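Shared Varnville workshop moves cable-handling build onto a metal breadboard

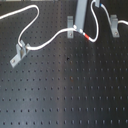

Vol. 7, No. 3 | Page 4

2020-09-01

A home automation project that began on a kitchen counter has moved to the shared workshop in Varnville, where its builders are trying to get a small robot arm to pick up a cable, follow it along its length and press it into a clamp.

The project is called Brisik. It has no outside funding and is run by members of the workshop in the evenings. The group started in March with a secondhand arm and a sheet of particleboard. The particleboard was replaced this summer by an optical breadboard, a flat metal plate with threaded holes in a regular grid. Clamps can be screwed down where the builders want them and moved again between runs.

The current layout uses three gray metal clamps and white cable. One clamp is set at a diagonal to the grid and the other two are closer to upright. According to the group's build notes, the angled position was added after the arm did well on straight routes and poorly on everything else.

Cable is harder for a machine to handle than a block or a cup. It bends when it is touched, and moving one end changes the shape of the rest. The Brisik software looks for the cable in a camera image, picks a point to grip and then takes a new image after each move. Early versions planned the whole route from one image and lost the cable at the second clamp.

The notes list 1,204 attempts since the breadboard was installed. In 695 of them the cable ended up seated in every clamp on the route. The group counts an attempt as failed if a person has to touch the cable at any point, including to free it from under a bracket.

Most of the failures came at the bends. If the arm pulls too soon, the cable lifts out of the clamp it was just placed in. If it leaves too much slack, the loop falls across the next clamp and hides it from the camera. The builders now have the arm leave a wide curve before each clamp and take up the slack at the end. They say this is slower but has cut down on the number of restarts.

Glare was a second problem. The plate reflects light from overhead, and a white cable crossing a pale stripe of metal is difficult to pick out. One of the workshop's ceiling lamps is now switched off during runs. A paper shade was tried on another and taken down after it slipped. The group is also testing a change to the software that compares two images taken at different exposures.

The gripper fingers have been through several versions. The ones in use were cut from rubber sheet supplied by Lasard, a hardware store near the workshop, and glued to printed backing plates. The earlier fingers were bare plastic and let the cable twist as it was pulled. The rubber wears at the tips and is replaced when the grip starts to slide.

Spending on the project stands at 1,039 dollars, with the arm making up the largest share. The breadboard cost 340 dollars used. Members paid for both and have agreed that the breadboard will stay in the workshop for general use when Brisik no longer needs it.

A second group in the building, which is making a camera slider under the name Kamath, has already asked to use the plate for alignment work. The two projects will share the bench on alternate evenings this fall.

The next step for Brisik is a route the software has not been set up for, with clamps placed by someone outside the project just before the run. The builders plan to put the clamp drawings and the control code online after that test. Workshop members who want to set a route can sign up on the sheet by the tool cabinet.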